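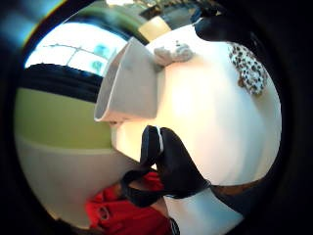
On Keeping a Household Account Book

This journal has for some time set out the methods by which I manage a small household in Trovham. Several readers have written to ask about the account book, which was mentioned in an earlier entry and then left without further explanation. The present entry is intended to answer those letters in one place.

The book is a ruled ledger of the ordinary kind, bought from Wanyama on the market street. Each page is divided into five columns: the day, the payee, the item, the amount, and a narrow column for remarks. Purchases are entered in the evening, before supper if the day permits. Receipts are kept in an envelope at the back until the month is closed and are then thrown away, except those for anything under guarantee.

I have been asked why I do not use a program for this purpose. I did so for two years. The program sorted my spending into groups of its own choosing, and it placed the dentist and the barber together under "personal care." The totals were correct. I found, however, that I seldom read them, whereas a page in my own handwriting is one I am obliged to look at each evening.

What Is Entered and What Is Not

Every payment made from the household account is entered, however small. Bus fares are entered once a week as a single sum. Gifts are entered under the name of the occasion and not of the person. Money moved from one account to another is not spending and does not appear, although for the first three months I entered it by mistake, and the figures for that period are of little use as a result.

Groceries are the largest group after rent, and they have been divided in two. Goods bought at the Trillero shop are listed by receipt total only. Goods bought at the market are listed by item, as the stalls do not issue receipts and I would otherwise have no record of what a pound of plums cost in the previous year. It cost less.

The Monthly Closing

On the last evening of the month the columns are added twice, once downward and once upward. If the two results agree, the total is carried to a summary page at the front. If they do not agree, the page is left until morning. An error found at eleven at night is very often a second error.

The first full summary showed a monthly total, rent excluded, of 1,270 dollars. I had estimated 1,100 before opening the book. The difference was spread over many entries, most of them for coffee, postage and lunches taken in Prekside on working days. Lunches were the greater part. I have since carried a lunch on most days, with exceptions for poor weather, when the walk to the bakery is the only pleasant part of the afternoon – this is recorded in the remarks column as "rain."

The Reserve

A household of any size should hold a reserve, and the account book is the proper place in which to watch it grow. The figure I adopted was 3,000 dollars. It was chosen after adding the cost of one month of rent and food to the price of replacing the boiler pump, the refrigerator and a pair of eyeglasses, which are the three things that have failed in this apartment since I took the lease. Readers with a car or with children will need a higher figure.

The reserve was called upon once in its first year. The pump failed in the coldest part of the winter, and the repair came to 586 dollars including the call-out charge. Under the terms of my lease the landlord pays for the boiler itself and the tenant for the pump, an arrangement I would advise any person signing a lease in the older Prekside buildings to look for and to question. The sum was restored to the reserve over the following five months.
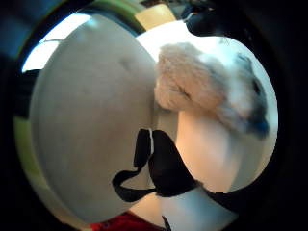 Page last changed: September. Section on yearly costs added.

Yearly Costs

Two readers observed that the method as first described took no account of bills that arrive once a year. The observation was fair. Insurance, the library association fee and the renewal of my professional license all fall within a single six-week period in spring, and in the first year they made that season appear ruinous.

A separate page is now kept for them. The yearly bills are listed with the month in which each is due, and the whole is divided by twelve. The resulting amount is set aside on the first of each month as though it were a bill in its own right. In the event that a bill is lower than expected, the remainder stays on the page and is applied to the next one.

Questions have also been received on the matter of a limit above which a purchase should be delayed. In this household any single purchase above 500 dollars is written in pencil at the back of the book and left for two weeks. Of the four purchases entered in this manner, two were made. One was a mattress. The other was a bookcase that does not fit the wall for which it was bought, and it now stands in the hallway.

The next entry will concern the storage of winter bedding, and letters on that subject may be sent to the usual address.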